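**Storage of returned staff caps - proposed change to procedure**

**k.govindasamy** (Moderator)
Tuesday, May 18, 2021

Colleagues are invited to comment on the following proposal before it is entered in the uniform handbook.

At present, caps returned at the end of a season are placed in the general textile bins with aprons and shirts. Of the 78 caps issued from the Posby store last December, 22 could not be reissued, chiefly on account of creased brims and flattened crowns. I propose that caps be sorted by color on a table and then placed in clear containers, one color to each container.

The two styles concerned are the gray-green washed cap and the dark blue denim cap.

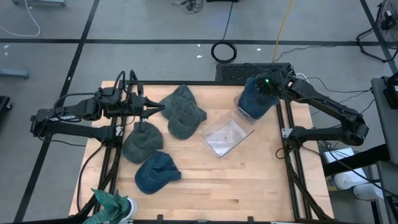

*Gray-green and dark blue denim caps at the sorting table.*

The draft instruction reads: "Caps are to be laid crown-up, sorted by color, and stacked one inside the next with brims aligned. No stack shall exceed 5 caps."

Comments are welcome from all sites.

---

**r.damico_stores**

The Posby store supports sorting by color. We do not support the limit on stack height. Our shelves were planned for the deep Bortolotti boxes, and short stacks would leave half of each box unused. We have kept taller stacks for two seasons without damage that I would attribute to height.

---

**GGrasso**

I must disagree with the previous post. The bottom caps in the tall stacks we received from Posby had brims pressed nearly flat. The staff here spent an afternoon reshaping them over bowls, and several were still unfit for front-of-house use.

May I also ask whether the adjustment straps are to be closed before stacking? The draft is silent on this point.

---

**k.govindasamy** (Moderator)

Thank you, Mr. Grasso. Straps should be closed at the middle setting and tucked inside the crown. I will add a sentence.

---

**v.chauhan**

Our site has a reservation regarding the containers. Clear containers are convenient for checking colors, but ours stand beside a south window and the denim caps fade. We would prefer to keep the opaque Vikov boxes with a written label.

---

**r.damico_stores**

Labels fall off. We had two unlabeled boxes at the last stock check and had to open both.

---

**v.chauhan**

That may be so at Posby. Ours are tied on with string - they have held for over a year.

---

**F.Cirillo**

On behalf of purchasing: the next order will be for around 1000 caps across all sites, and containers must be requested at the same time. Kindly confirm which type each site requires. A mixed order is acceptable.

With regard to stack height, I would suggest that the limit apply to the gray-green caps only. The washed fabric is softer and the crowns give way sooner than the denim.

---

**GGrasso**

I could accept that for the crowns. The brims are the same in both styles, however, and it was the brims that suffered.

---

**k.govindasamy** (Moderator)

The limit will stay in the draft for both colors until the next stock check. Sites with window shelving may use opaque boxes with tied labels. Ms. D'Amico, please send me the inside height of the Bortolotti boxes so that a divider can be considered.

---

**r.damico_stores**

I will measure them tomorrow morning. My objection stands.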